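Push buttons, sorting weekend – gallery

Skotville, back bench. Quick one this month, no time for a proper write up. Pictures are near the end, notes first because people keep asking the same things.

So. The button stock. It had been living in three crates since we moved out of the Mandow building and it was a mess. Greens in with reds, contact blocks on the wrong heads, bags with no labels. Hằng Sầm put a card on the Trello in March that just said "buttons??" and it sat there till someone got annoyed enough to tip the first crate out. That was me. Saturday, 7 in the morning, bad idea.

Count when we finished: 425 pieces. Of those 217 are complete, head and block together and the contacts check out on the meter. The rest is heads without blocks, blocks without heads, and a tin of lock rings that fit I don't know what. The old spreadsheet said 300 for the lot so whoever did that one gave up early (might of been me too).

How it's split now:

Green caps – top drawer. Start buttons mostly. Check the return spring before you take one, a few from the Giáp panels are sluggish.

Red caps, flat – second drawer. Do not mix with the mushrooms.

Red mushrooms – second drawer, back half. Twist release and pull release are in separate bags now. Please keep it that way.

Enclosures – shelf above, too big for the drawers. Single hole and double hole. Some have lost their gland nuts.

Loose contact blocks – jam jars. NO in one, NC in the other, and a third jar for the ones where the printing has rubbed off. Meter those yourself.

Odd little ones – everything that didn't go anywhere else. Small barrels, spare caps, a couple of bases. Have a rummage.

Brown paper on the bench is staying. Cheap, you can write on it, and when it gets greasy you pull another length off the roll. Hạnh Tạ wanted the rubber mat back, we talked about it, the mat is going under the drill press instead.

A few things learned. Lay them out by cap color first and worry about the housings after. Much faster. We started by housing and wasted most of the morning. Stand the mushrooms up if they will stand, they roll. And don't try to read the terminal numbers under the strip light, take the block to the window or use the lamp.

Labels are masking tape for now. Proper ones when the printer has a ribbon. Drawer list is on the Trello card, bottom comment, ignore the two above it which are out of date.

If you take a part write the number on the sheet. Last entry on the sheet is 3684 so carry on from there, don't start a new page with 1 again, it took an hour to untangle.

Right, pictures.

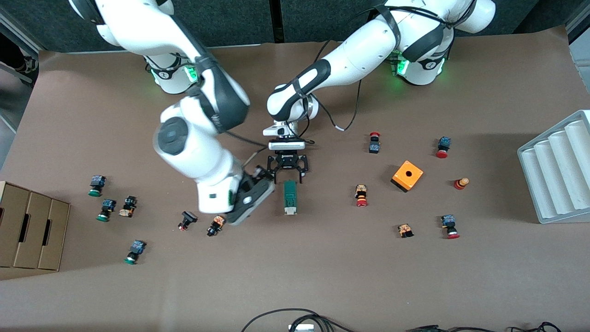
Green caps to the left, reds and the orange enclosure to the right. Paper down. 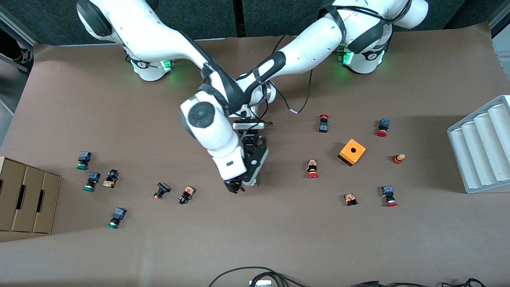 Same bench, same sort of spread. Greens left, orange box still over on the right with the red mushroom up behind it.

Crate two is next, mostly selector switches and pilot lights, and over half of it has no bags at all. Bring a small flat screwdriver, the shared one has walked.

Comments (1)

Hằng Sầm
Nice to see that card finally move. Can the rubbed-off jar go on the lower shelf? I can't reach it where it is. Also the sluggish greens are worth keeping, I did a couple last year with a drop of contact cleaner and they came back fine, so don't bin them before I've had a go. I have a bag of gland nuts at home that might fit the single hole boxes, will bring them in.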